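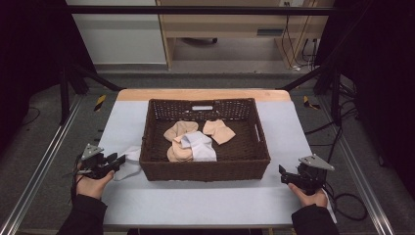 The Tulton Household Payment is paid to eligible tenants once a year and may be spent on any ordinary household need. Tenants who set part of the payment aside for small, regular purchases tend to find the later months easier. Everyday clothing is often left out of a household budget altogether, although a few pairs of plain socks like the beige ones in the woven basket have to be replaced from time to time in any home, as do tea towels and bedding. The guidance on this page has been prepared by the Wevivwood Housing Trust for tenants in receipt of the payment. It does not form part of the tenancy agreement.

Dividing the payment

The full payment is £800. Tenants may ask to receive it in one sum or in instalments of £40. A request for instalments should be made before the first payment is issued, as the arrangement cannot be altered part of the way through the year.

Where the payment is received in one sum, the Trust suggests that it be divided on the day it arrives. One portion should be kept for fuel. A second should be kept for food and cleaning goods bought in bulk. What is left can be held against repairs and replacements. Separate savings pots, where a bank offers them, are suitable for this. Tenants who prefer cash should keep each portion in its own labelled envelope and write the balance on the outside whenever money is taken out.

It is sensible to leave the repairs portion untouched for the first month.

Keeping a household book

An exercise book is sufficient. Rule each page into columns for the date, the shop or supplier, the item and the amount. Enter purchases on the day they are made. Receipts from thermal tills fade quickly, particularly on a sunny windowsill or close to a cooker, and any receipt needed for a guarantee should be copied or photographed within the week.

At the end of each month, add up fuel, food, cleaning and clothing separately. Do not be concerned if the first month's figures look uneven. A bag of potatoes or a large box of washing powder will distort a single week, and the pattern only becomes useful once there is a second month to set beside it.
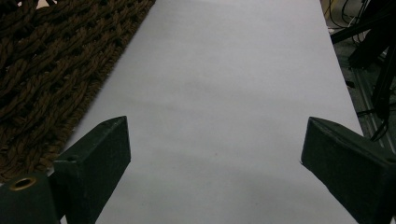 TULTON, May 17, 2022. The Trust has confirmed that 2320 households will receive the payment in the coming round. Letters will be sent to the address held on the rent account. Tenants who have moved between Trust properties should check that their new address has been recorded, and those who share a letterbox may collect their letter from the Clerau Road office on production of a rent statement.

Buying in bulk

Buying in larger quantities saves money only when the goods can be stored properly. Before making a large purchase, compare the price per kilogram or per litre shown on the shelf label. The larger pack is not always the cheaper one.

Dried goods such as rice, oats, lentils and pasta keep well in sealed containers in a cool cupboard. Flour should be bought in modest amounts, and older flour used first. Write the month of purchase on each container with a wax pencil or on a strip of masking tape. Onions and potatoes should both be kept in the dark, but apart from one another, in a place where air can move around them.

Washing-up liquid and household bleach may be bought in larger bottles. Bleach must remain in its original container and must never be mixed with any other cleaning product. Households with young children should store all cleaning goods in a high or locked cupboard.

Frozen vegetables are often cheaper than fresh and there is less waste from them. Tenants with only a small freezer compartment should flatten bags before freezing and stand them upright like books.

Reducing fuel use in the kitchen

Keep lids on saucepans. Match the size of the pan to the ring. When the oven is in use, try to cook a second dish at the same time, and turn the oven off a few minutes before the end of cooking, leaving the door closed. Kettles should be filled only to the level required, provided that the element or base plate is covered. In hard water districts, which include most of Tulton, kettles should be descaled regularly with white vinegar or citric acid and then boiled and rinsed with clean water before use.

Refrigerator door seals can be tested with a sheet of paper. Close the door on the sheet and pull gently. If the paper slides out without resistance, clean the seal with warm soapy water and test it again. A seal that still fails should be reported if the appliance was supplied by the Trust. 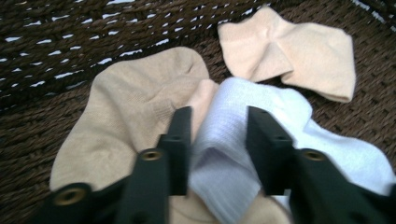

Does money kept back from the payment have to be spent by the end of the year?
Money that has already been paid to a tenant may be kept for as long as the tenant wishes. Savings can, however, affect some other forms of assistance, and tenants who receive such assistance should take advice before allowing a large balance to build up.

Washing and drying

Most everyday laundry can be washed at a low temperature. Towels, bedding and items used during illness need a hotter wash, in line with their care labels. Wait until there is a full load, but do not pack the drum so tightly that the clothes cannot turn. A hand's width of space at the top is a fair guide for cottons.

Drying indoors without ventilation is a common cause of damp. Use one room, keep its door closed and open a window slightly, or run the extractor fan where one is fitted. Clothes should not be hung over electric heaters.

Minor repairs and replacements

The repairs portion is intended for the tenant's own belongings. Leaking pipes, faulty sockets, broken window catches and other defects in the building remain the responsibility of the Trust and should be reported in the usual way.

Second-hand furniture should be checked for a fire safety label before it is bought. The Kahsay reuse warehouse accepts orders from tenants of the Trust, and delivery within Tulton can be arranged at the counter.
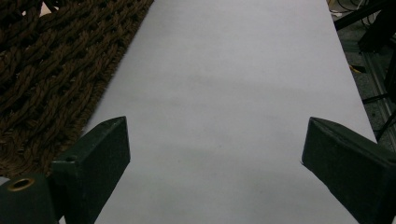
Reading time: 8 minutes

Changes to the payment and further help

Tenants whose household grows or becomes smaller during the year should inform the Trust in writing. The current payment will not be reduced, but the next award may be different. Anyone who has difficulty meeting a fuel bill should speak to the supplier first and ask for a payment plan, and should make a note of the time of the call and what was agreed.

Budgeting appointments are held at the Clerau Road office throughout June. Please bring a recent rent statement, the latest fuel bill and the household book if one has been kept. Appointments in other languages can be arranged on request when booking.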